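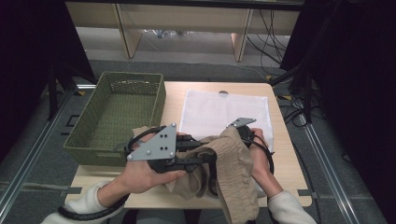
Working rules for hand-held gripper recording
Project report, Lulley group, second-year automation module

1. Purpose

Our group was asked to write a set of working rules for the folding bench at Cliselside and to test whether people could follow them. The bench is used to record garment handling with a pair of hand-held grippers, and the recordings go to the Furtado project. Before January each operator worked in their own way and the only written guidance was a page on charging.

2. What we looked at

We went through 469 recordings made before the rules. Of these, 93 had been rejected at checking. The most common cause was a cable crossing the jaws while cloth was being held. The next was a garment left half out of view at the start, and after that came recordings which began before both grippers had been zeroed.

We also read the safety sheet for the building. It covers trailing leads on the floor but says nothing about leads attached to a person's hands, so we wrote that part ourselves.

3. The rules

The final version has 8 rules and fits on one side of paper.

Close and open both grippers fully before each recording.
Loop each cable back past the wrist and leave enough slack to reach the far side of the table.
Push sleeves clear of the jaws.
Keep the basket at the far left of the table.
One garment is handled at a time. Anything else on the table lies flat.
Pick up by a fold, never by a button, zip or drawstring.
If cloth catches in a jaw, stop the recording, open the jaw and free it by hand.
Take a break after 10 recordings.

Rule 6 took the longest to agree. Elasticated waistbands spring back when one side is let go, and we first wanted them on the banned list. Furtado needs them in the set, so they stayed in — the operator has to lower both hands to the table before opening either jaw.

4. Trial

Operators used the rules for one month. Cable faults fell, but zeroing was still missed, mostly straight after a break. We moved it to the top of the sheet, where it is now rule 1. The sleeve rule was ignored more than any other and we think the wording is too weak.

5. Still to do

The sheet assumes a right-handed operator in two places. Flultura, which runs a similar bench, has asked for a copy, and we would like their comments on rule 4 before the wording is fixed, as their table is narrower than ours.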